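The Night Shift at Clovlow

The arm had stopped at ten past two, and Iolo Lougher had his shoes off.

Not sleeping. Thinking with his eyes shut. Then the tone went, the low one, and the phone lit up on his chest and he said a word his mother would have known where he'd learned.

Fault. Joint four. Position held.

He found one shoe. The other had gone under the desk and he left it there. Down the passage in a sock, past the coats, past the rota nobody had signed, and into the show flat, which was what they called it, though it had never been shown to anyone. Sofa, side table, tiled wall. Clovlow had been a bathroom showroom before Misex took the lease and the tiles had stayed.

The arm was up in its arch with the fingers down. Still as a heron. Light on the wrong colour.

"Right," said Iolo. "What's up with you."

He rang Rory McIver, because the sheet said to ring Rory McIver. Eight rings.

"Is it on fire?"

"No."

"Then what are you ringing for."

"Joint four. Sheet says ring."

"Who wrote the sheet?"

"You did."

A long breath down the line. A bed creaking. Somewhere behind it a radio, very low, a man reading out ships.

"What's it doing?"

"Nothing. Holding."

"Is it holding nicely?"

Iolo looked. He'd been at Misex since February and still didn't know what nicely was. He crouched down by the table and put his ear near the elbow without touching it, the way Rory did, and heard a thin whine, on and off, like a fly in the next room.

"It's whining."

"High or low?"

"High. Comes and goes."

"That's the brake thinking about it. Don't go under it. Have you got the stop in your hand?"

He had not got the stop in his hand. He went and got the stop.

"Yes."

"You went and got it just now."

"Yes."

"Good lad. Stay there, don't press anything, read me the log. Last screen."

Iolo read him the log. Cycle 2,549, press, hold, release. No release. Torque climbing on four for the last 40 cycles, a bit and a bit and then a bit more. He read the numbers out in a flat voice and Rory grunted at each one as if he was being dealt bad cards.

"It was climbing at eleven," said Rory. "Did you see it climbing at eleven?"

Iolo had eaten a pasty at eleven.

"It was a small climb," he said.

"Aye. They all are."

The job was Yule. That was the name on the folder. Protora were paying for it, they wanted to know could an arm be trusted in a front room, with cushions and so on, for months, with nobody minding it. Press the bolster, lift, come round, press again. All night, every night. Iolo had told his sister he worked in robotics. What he did was watch a machine lean on a pillow.

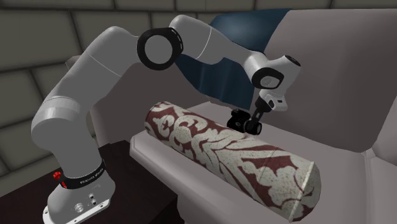 Rory wanted to know, when it had been described to him, why the table was where it was. Hadn't he left it further back? He had, he was sure of it, he had knelt there with a tape. And if the base had crept toward the sofa then the elbow was folding tighter than it was ever taught to, every time, and there was your joint four, poor thing, carrying the lot.

"Nobody's moved it," said Iolo.

"Did anyone hoover?"

Iolo thought about it. He thought about the hoover, which was in the passage, and had not been in the passage before.

"Might of done."

"Who might?"

"Me. I might. There were crumbs."

The radio went off at Rory's end. A tap ran. He'd got up, then. It was that sort of night now.

"Listen," said Rory. "You're going to do it. I'm not driving out there. I'll be on the phone and you'll say everything before you do it. Everything. If you scratch your nose I want to hear."

"I've not done it before."

"I know you've not. I'd not done it either, once. Where's the stop?"

"In my hand."

"Is your other shoe on?"

He hadn't mentioned the shoe. He looked at the phone, then at the corner of the ceiling, then went back down the passage and got the shoe.

So they did it. Iolo saying it out loud, feeling a fool, the room very quiet apart from the fly in the elbow.

"I'm opening the fingers."

"Slowly."

"I'm opening them slowly. They're open. Fabric's come away."

"Torn?"

"No. Bit of a dent. It's going out again."

"Write that down. Protora love a dent. Now take it up, straight up, off the pillow, hand's width. On the pendant, mind. Don't you haul at it."

"I'm taking it up."

It went up. There was a shudder halfway, he felt it through the floor more than saw it, and his thumb was on the stop before he'd thought of his thumb. He didn't press. It settled. The whine dropped off and then stopped alltogether and he noticed he'd been holding his breath since the word slowly.

"It's stopped whining."

"Course it has. You've taken its hand off the kettle. Fold it home."

"I'm folding it home."

Home was upright, tucked, hand in. It looked like something waiting for a bus. He powered it down the way the sheet said, counted 21 in his head because Rory had told him to once and never told him why, and then got his shoulder to the table.

"I'm moving the table."

"You are not. What's on the table?"

"The arm."

"And what's the arm weigh?"

"More than me dinner."

"So what do you do."

Iolo shut his eyes. Pictured the sheet. Second page, the bit with the coffee ring.

"Clamp the base. Check the clamp. Then the two back legs first, an inch at a time, and look at the cables."

"He can read," said Rory, to his kitchen.

An inch at a time. It took a while. There was a line of tape on the floor, when he looked for it, a bit of green tape, half scuffed up, with RM on it in biro and an arrow. He'd hoovered right over it. He must have bumped the leg and felt it go and thought nothing, thinking of crumbs.

He didn't say that bit out loud. Then he did.

"I think I bumped it. I think I felt it go."

Nothing on the line for a bit. A spoon in a mug.

"I set one up wrong way round once," said Rory. "Before Misex. Base turned right about. Taught it the whole job like that, took me two days. Lovely smooth it was. Then the customer moves the wall."

"Moves the wall?"

"Moved the wall. Never mind. Are you on the tape?"

"I'm on the tape."

"All four?"

"All four."

"New tape over the old. Then bring it up, brakes off one at a time, and listen to four. Put your ear to it. Not that close."

He did brakes. One, two, three. He'd got the hang of saying it now, his voice had gone steadier, he sounded like someone on the radio reading out ships. Four came off with a click and no whine. He listened. Listened some more. Fridge in the back kitchen. Rain. His own blood going round.

"Nothing," he said.

"Nothing's what we're after. Touch off on the corner of the armrest, same as the sheet. What's it say?"

"Says it's out by a hair."

"Let it have its hair. Save that. Run it at a quarter speed with no pillow."

They ran it at a quarter speed with no pillow. Down, hold, up, come round. Iolo stood at the end of the sofa with the stop and watched it lean on thin air, very politely. Then he put the bolster back, dent side up because he felt it ought to be, and then had a think and turned it over, and then told Rory he'd turned it over.

"Write that down and all."

Half speed. Then the full. The torque on four came up on the screen, a small flat line along the bottom, dull as you like. Iolo thought he'd never seen anything so good.

"Flat," he said.

"How flat?"

"Like a pond."

"Reset the counter?"

He had his finger on it. Looked at it. 2,549.

"Do I have to?"

"Protora want 1,000 clean on the trot from any fault. So aye. You start again at nothing."

He pressed it. Nought. Then one. The arm came round and went down and the fingers touched and it went up again.

"Two," said Iolo.

"Don't count them at me, I'm going to my bed. Put the hoover away. And Iolo."

"Yeah?"

"Look at it at four o'clock. And at six. Don't wait for it to shout."

The line went. Iolo put the phone in his pocket, took the hoover back to its cupboard, wedged a chair against the cupboard door. Then he carried the other chair in from the desk and set it down by the tiled wall, well clear, and sat with his pen and the log on his knee.

March 3, 2022, he wrote. Table moved (me). Table put back (me). Joint 4 quiet.

The arm went down. The arm came up. He had both shoes on. It was ten to four.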